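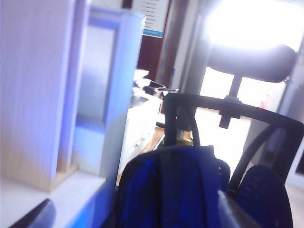 4 min read

Monday, November 21, 2022

Up before the alarm. Coffee, toast, then straight to the bag, which has been on my mind all weekend. I go to Udberg in December and I want the packing question settled before the week gets busy. Last year I left it to the night before and arrived with two chargers for a phone I no longer owned and no gloves.

The blue backpack has lived on the desk chair for most of the fall. It goes over the top of the backrest when I come in and stays there until I go out again. The chair doesn't seem to mind, though it leans back a little when the bag is full. I used to have a hook in the hall for it. The hook came out of the wall in the spring and I filled the hole and never put up another.

Emptied everything onto the bed. Found the missing library card, a sock, the instructions for the bathroom scale, three pens that work and one that doesn't, and a bus ticket to Kikance from the summer. Also the receipt for the bag itself, folded very small in the inside pocket. I paid 146 for it at Foten. I would have said less if anyone had asked me. Put the receipt in the desk drawer with the others. The second drawer sticks again. I have to push it in from the left corner.

Shook the bag out over the bathtub. A lot of crumbs, some sand. Wiped the lining with a damp cloth and left it open while I answered mail.

The train people finally wrote back. The early connection is gone and the new one has a wait of 208 minutes in the middle, which is a long time to sit in a station in winter. I looked at going by way of Kikance, but that ticket costs 197 and only saves an hour. I'll take the long wait and bring a book. It does mean I want the bag to be light enough to walk around town with.

So I weighed things. The bathroom scale is no good for small items (instructions or not), so I used the kitchen one. The laptop charger is heavier than I thought. The gray sweater is 900 grams by itself. I put it back in the closet, then took it out again, then decided I would wear it on the train and stop thinking about it.

Lunch was soup from Saturday. It needed salt.

In the afternoon I did a trial pack. Shoes at the bottom, clothes rolled, papers flat against the back. It all went in except the towel. Grīnberga, the guesthouse, says on its website that towels are included, but it said that last year too and mine was the size of a napkin. I took out one pair of pants and the towel went in.

Then I put the bag on and walked up and down the stairs. 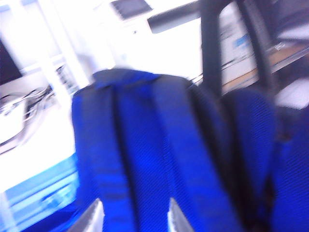 The left strap was longer than the right, which explains the sore shoulder I had most of October. I must have let it out to fit over the winter coat and forgotten. Shortened it until both felt the same, went down and up once more, and it was better. I tucked the loose end in so it doesn't flap.

I thought about buying a smaller bag. Foten has a sale on until the end of the month and I looked through it for longer than I meant to. Nothing there was enough of an improvement. This one has held up fine, and I like the color. It is easy to find on a luggage rack where everything else is black.

Unpacked it all again at four, as I still need most of those clothes between now and then. The towel and the papers went onto the closet shelf in a pile by themselves, with the list on top. The list reads: gloves, book, phone charger (the right one), plug adapter, cough drops, something for the hosts. I have no idea yet what to bring them. Last year it was jam.

Moved the desk lamp while I was at it and dusted behind it. Watered the plant in the kitchen. It has one new leaf and has dropped two old ones.

Omelet for supper. Called the dentist too late in the day and got the recording, so that is for tomorrow, along with the library card and a new hook for the hall if the hardware store is open when I pass it. I need the kind with the long screw.

Bed at ten thirty. Windy out.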